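Search news and stories
Search

Workplace news | Automation | Press release

Friday, June 17, 2022 – Junorwood press office

Robots take on the resetting work at Junorwood, and staff move closer to guests

Junorwood is delighted to share the first results from its Standow house, where a two-fingered robot arm has been working alongside the housekeeping team since March. The arm, known in the building as Plundis, helps to put rooms back in order between one stay and the next: it picks up light things from the floor, opens and shuts drawers, and goes over the small jobs that used to send people down on their knees many times in a shift.

Standow is furnished like a home. Rooms have timber floors, long curtains and solid wooden furniture, and we wanted to keep it that way. Plenty of automation asks a workplace to rebuild itself first – new flooring, new fittings, clear lanes everywhere – and our team was firm from the start that the machine would have to learn the rooms as they are.
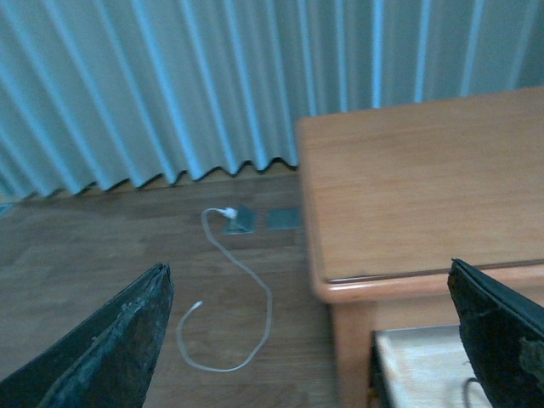
Cables were the housekeepers' first request. A charging lead left lying across the boards is a trip risk for whoever comes in next with an armful of bedding, and bending for one after another is hard on the back. Thin leads are also hard for a machine. They curl, they slide, and no two of them lie the same way, so a good deal of the spring went into practice on this one job. Where the arm isn't sure of its hold, it stops and flags the room, and a member of the team decides what to do.

So far Plundis has carried out 1263 resetting tasks at Standow. The house has 40 rooms, and the plan is to reach every one of them by the end of the year. Two members of the housekeeping team have trained as robot leads. They set the day's list, check the arm before it starts and have the final say on whether it goes into a room at all. Both roles were filled from within, with a pay rise attached, and no jobs have been cut as a result of the trial.

What has changed most is the shape of the working day. The team now gets 200 hours a month back from resetting, and has chosen to spend much of it on the things guests mention in their letters: a proper welcome at the door, help with bags, time to sort out a problem on the spot. Shifts finish on time more often, too, and we are really pleased about that!

Drawers are the next big step. Each one has to be opened, checked for forgotten belongings and closed again, and older furniture has its own habits – some drawers glide, some stick, and some need a little lift as they come out.

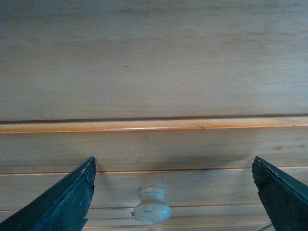
The gripper lined up on a drawer knob at Standow.

The housekeepers have been showing the arm how they handle the awkward ones, and their notes now form part of its training. Anything found in a drawer is still collected and logged by a person.

Later this year the work will move to Urban, our city house, where the rooms are smaller and the turnarounds quicker. Staff there have already spent time at Standow with the robot leads and will draw up their own list of tasks before the arm arrives. Visits for other employers who would like to see the work and talk to the team can be arranged through the Junorwood press office.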